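Plastic Bags Still Slow Down Robots in Packing Room Trial

By Nathalie Lachance

A trial of robot arms at the Flament returns warehouse has been extended into November after the machines did well with boxes and badly with bags.

Flament, which handles returned clothing and small household goods for online shops, has been testing two arms on its unpacking line for 13 weeks. The arms were supplied by Usik, a small automation company, and work beside the regular staff on the day shift. Their job is to lift a returned item off the table, remove the outer packaging, and put the item in a tray for inspection.

The first part goes well most of the time. Shoe boxes, books, and hard plastic cases are picked up and set down at close to the pace of a person. The trouble starts when the item comes in a thin plastic bag, as most clothing does.

"A box has sides, and the side is where you expect it to be," said Damir Trajkovski, who runs the unpacking line. "A bag has a different shape every time it lands. My people open one without looking at it. The arm needs three tries, and then it may pick up the bag and the shirt together."

Flament would not give a full breakdown of the results but said the arms need help from a worker far more often with bags than with any other kind of packaging. When an arm fails twice, it stops and a light comes on. Someone then walks over, opens the bag by hand, and presses a button to restart the line.

Clear film is hard for a machine in two ways. Cameras have difficulty finding it, because light passes through some parts and bounces off others. A fold that shines brightly can look to the software like the edge of a solid object. The film also moves when touched. Pushing into it can shift the whole bag, and squeezing it may catch one layer or several.

Usik is now trying a different approach to training. People do the same task with a hand-held gripper fitted with a camera, and the recordings are used to teach the software how a bag is approached and pinched. Usik plans to collect 4000 short recordings before the end of the trial. 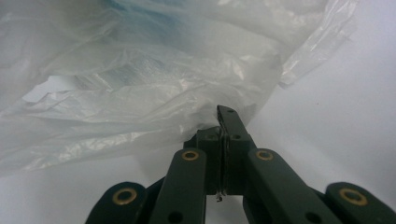

The tip of a hand-held gripper pressed into the folds of a thin plastic bag.

Teodora Stan, an engineer at Usik, said the hand-held tools had already changed the company's view of the problem. Earlier software looked for a single best place to grab. The people using the grippers tend to push into a bunched part of the bag first, see what happens, and then decide.

"We had been treating it as one move," she said. "It is a string of small moves, and the second one depends on what the first one did. That is harder to program, but we can record it."

She said she did not expect the arms to match an experienced worker on bags this year. Knotted bags and bags closed with tape have been left out of the current tests and will be looked at later.

The workers on the line have mixed opinions. Valbona Vlachou, who has unpacked returns at Flament for 6 years, said she would be glad to hand over the heavy boxes and saw no sign that the rest of her work was going away.

"They gave it the easy half," she said. "I still have the bags, the stuck zippers, and the sweater that somebody's dog slept on." She has spent several afternoons making recordings with the gripper and said it was slower than using her fingers, mainly because she could not feel how many layers she was holding.

The same question has come up in home robotics, where emptying grocery bags and changing trash can liners are often on the list of chores people would like to give away. Borislav Stojanovska, a consultant who advises warehouses on equipment, said buyers should be careful with short videos of such tasks.

"Ask how many bags in a row, and ask who opened the ones that didn't work," he said. "If the supplier can answer that, you can have a useful conversation about price."

Flament has not decided whether to buy the arms. Trajkovski said one option is to send only boxed returns to the machines and keep bags on the staffed tables – a plan that would need a sorting step at the loading dock. A test of that layout starts Monday on one side of the line.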